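# How a Robot Arm Gets Its Morning Check

A robot arm that picks things up all day needs looking after, the same way a bicycle does. Parts wear down. Screws work loose. Dust settles in places where it causes trouble. This page follows the morning check of one arm at the Pravent workshop. The arm is called Potent, and the technician in charge of it is Afshin Kazemi.

## Step 1: Power off

The check starts at 7:30, before the arm has done any work. Afshin turns the main switch to OFF and hangs a tag on it with his name. While the tag is there, no other person may switch the arm on. This rule is called *lockout*, and it applies even for a job that takes one minute.

## Step 2: The fingers

At the end of the arm is the **gripper**. A gripper has fingers, but they do not bend like yours. They slide toward each other to pinch an object and slide apart to let it go.

The outside of each finger has to be grippy. If it becomes smooth, objects slip. Afshin wipes each finger with a damp cloth, then looks for cuts and shiny patches. A finger with a cut is replaced. Potent's fingers are changed after 400 hours of work even if they look fine. The last pair was fitted in May and has worked 285 hours, so it stays on.

## Step 3: The camera

A small camera sits near the gripper and moves wherever the gripper moves. It shows the computer what is in front of the fingers. The lens is cleaned with a dry lens cloth. Paper towels are not used, as they can scratch.

Next, the tag comes off, the power goes on, and Afshin steps back behind the yellow line. The arm moves to its first position over the table, and he looks at the camera picture on the screen. He checks three things:

- The picture is sharp.
- A fingertip can be seen at the bottom.
- The table is bright enough to show small marks.
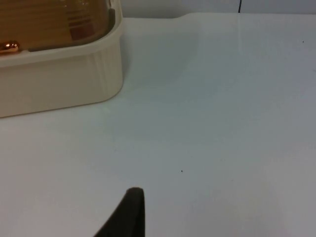 *The table through the wrist camera, with a dark fingertip at the bottom and a cream container at the upper left.*

Find the two tiny dark specks on the table. They are likely dust or small marks. A speck that stays in the same place on the screen when the arm moves is probably on the lens. A speck that moves across the screen along with the table is on the table. Afshin moves the arm a little to one side to find out which kind he is dealing with, then cleans the right surface.

Look at the lid of the container as well. It is amber-brown and lets some light through. Lids like this can be hard for a computer, which may confuse a reflection with something inside the box. Shiny and see-through things get extra practice runs.

## Step 4: Teaching it where zero is

Each joint in the arm has a sensor that measures how far the joint has turned. The sensors need a starting point, called **zero**. To set it, the arm is moved slowly until the marks on each joint line up. Then Afshin presses a button marked HOME, and the computer stores the position.

If zero is wrong by a small amount, the error grows along the arm. A tiny mistake at the shoulder becomes a large one at the fingertip. You can try this with a long ruler. Hold one end and tilt it slightly. The far end moves much more than your hand does.

## Step 5: The test run

The last step is a short program named Mirkumance. It makes the arm reach, open, close and return 13 times at low speed. Afshin listens during the run. A clicking sound can mean a loose screw, and a grinding sound can mean a joint needs grease. The red stop button is within reach the whole time.

The results go in the log book. A normal entry looks like this:

> Fingers wiped, no cuts. Lens clean. Zero set. Test run complete, no noise. Table wiped.

Faraji Shirima, who runs the arm during the day, reads the entry and signs under it before starting work.

## Words to know

**Gripper:** the part of a robot arm that holds things.

**Joint:** a place where the arm can turn.

**Lockout:** keeping a machine switched off while a person works on it.

**Zero:** the starting point for measuring how far a joint has turned.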